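Family Tech | Screens & Kids

The Learning Watch Wants Your Child's Wrist, and $3 a Week

By Tegan Tawhiri
June

The Skolletti is a smartwatch for children from five to nine. It costs $146, it comes in four colors, and its maker, Darnach, says it will help your kid "build lifelong habits." My daughter wore one for 32 days. The habit she built was tapping it at dinner.

Let's start with what the box doesn't make clear. Out of the package, you get a clock, a step counter and two games. The reading prompts, the chore tracker and the math puzzles that fill the ads all sit behind a subscription at $3 a week. Do that sum for a year before you get to the register. It comes to more than the watch.

Darnach says the subscription pays for new puzzles. I asked how many were added last year. Huia Bolger, who handles press for the company, told me the library is "always growing" and sent me a brochure. 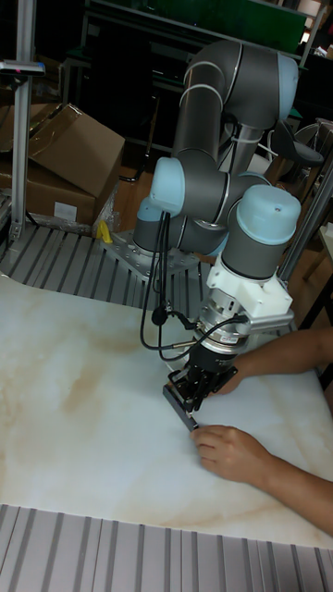
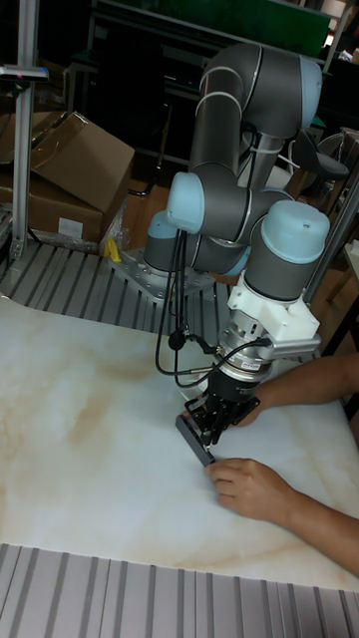
Then there's the chore tracker. Parents enter the jobs, kids mark them done, and a cartoon otter hands out shells. By the second Tuesday my daughter had worked out that the otter pays whether or not the bed is made. She had 50 shells and a floor covered in socks.

Aroha Cartwright teaches second grade in Nedbridge and has had several of the watches turn up in her classroom. "They buzz during story time," she said. "The school mode is supposed to stop that, but a parent has to switch it on, and mornings are mornings."

The battery is fine. The strap is comfortable, and the location feature found our house, the park and, once, a lake we have never visited. If all you want is a way to reach your kid after soccer, the plain Pomare band does calls and nothing else, with no weekly fee.

I canceled our subscription from the website, as the app has no button for it. My daughter still wears the watch. She likes the otter.

Related
Do Kids' Headphones Really Limit the Volume?
Five Questions to Ask Before You Buy a Used Tablet
Warrick Cosgrove: The Case for the Family Computer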